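Chapter 2
Choosing and Preparing Fabric

Most mistakes in a finished garment begin before the first seam is sewn. Fabric that was not washed, pressed or laid straight will twist on the body, and no amount of careful stitching will correct it. This chapter covers fiber content, grain and shrinkage. Cutting is covered in Chapter 3.

You will need 2 yards of plain cotton for the exercises, at least 34 inches wide. Imelda Barredo, who taught the cutting class at Marquez for 20 years, had her students use the cheapest muslin they could find, and we suggest the same. Keep the scraps - they are used again for the buttonhole samples.
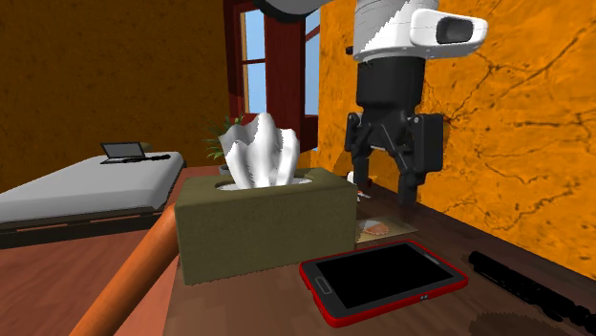
2.1 Woven and Knit Fabrics

A woven fabric is made of two sets of yarn that cross at right angles. The lengthwise yarns are called the warp and the crosswise yarns are called the weft. A knit is made of loops and stretches in at least one direction.

Pull a corner of your fabric along each edge, then on the diagonal. A woven cotton gives very little along the edges and much more on the diagonal, or bias. Write down what you find before going on to Section 2.2.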